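Household Waste, Session 9: Sorting the Table Pile
Handout, revised 26 September 2022

Okay, so last session we left off at bins and bag sizes, and I promised we'd get to my favorite part, the table pile! You know the one. Stuff gets set down after shopping or lunch, a wrapper here, an empty carton there, and by evening the table is gone.

I used to tell people to sort straight into the bin. I don't anymore. The students in the Skinosholm group tried it in June and kept digging things back out (a receipt, half a packet of crackers, one set of keys). So now we spread first and sort second.

Spreading means everything lies flat, one layer, nothing hiding under anything else. Put an old cloth down if you care about the table. Bunched-up plastic bags are the worst for hiding things, so shake those out before you do anything else.

Then go by material. Cartons get opened at both ends and flattened. If it's a medicine carton, look inside for the leaflet and any leftover blister strips, and keep those strips out of the regular trash. Your pharmacy can tell you where they go.

Snack wrappers are where people argue with me. They feel like foil and a lot of them are plastic with a shiny layer. Do the scrunch test from the Sastry reading: squeeze it, let go, and if it springs open it isn't plain foil. Candy still in the wrapper is food, so please eat it or put it away!

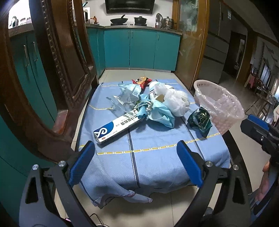

Bags come last. Clean ones get folded and saved for lining small baskets, which saves you buying liners. Sticky or torn ones go out. Cords and strips of cloth I keep in a jar, but that's just me.

For your write-up, do one pile at home and weigh what ends up as trash. Mine was 600 grams the first time, and someone on the Plostari course hit 900, so don't be shy about your number. Use the Kamari worksheet and bring it with you next time. We're doing kitchen counters.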